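Gravar demonstrações por teleoperação no simulador Hendine

Este passo pressupõe o servidor Hendine instalado e o comando Zurnen emparelhado. A tarefa é conduzir o robô de passeio ao longo do lancil até à esquina, com o operador a comandar à distância.

1. Carregue o mapa urbano e escolha o ponto de partida 116, no passeio junto ao edifício de pedra.
2. Rode a vista para a fachada e confirme que as juntas do pavimento aparecem nítidas. Se surgirem desfocadas, suba a resolução das texturas para 2000.

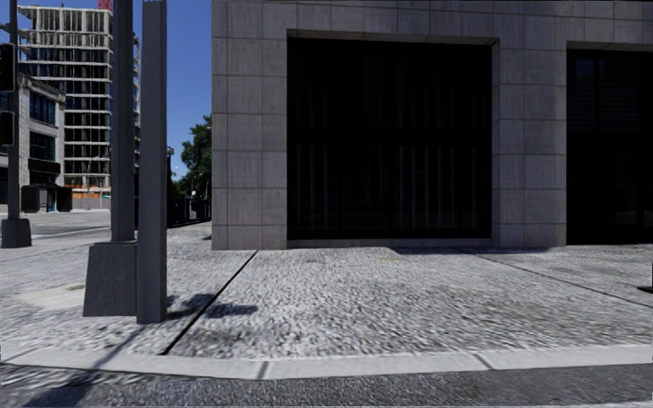
Vista lateral do passeio, com o lancil em primeiro plano.

3. Ponha o comando em modo de velocidade - o modo de posição gera saltos no registo - e limite o valor máximo a 5 km/h.
4. Prima Gravar e espere pelo sinal sonoro antes de mover o manípulo.
5. Avance paralelamente ao lancil. Contorne as grelhas metálicas; as rodas do modelo Goson prendem nas barras e o episódio fica inválido.

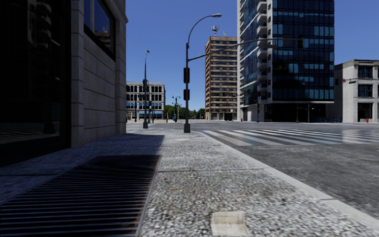
6. Pare antes da passadeira, largue o manípulo e feche o episódio. Não corrija a trajetória depois da paragem.

Repita a partir do ponto 137, com o mesmo limite. Os episódios ficam na pasta Vasconcelos/demos, um ficheiro por tentativa. Os que tiverem colisões devem ser marcados com "rejeitar" e mantidos na pasta.

Texto: Amancay Fuentealba. Revisto em junho.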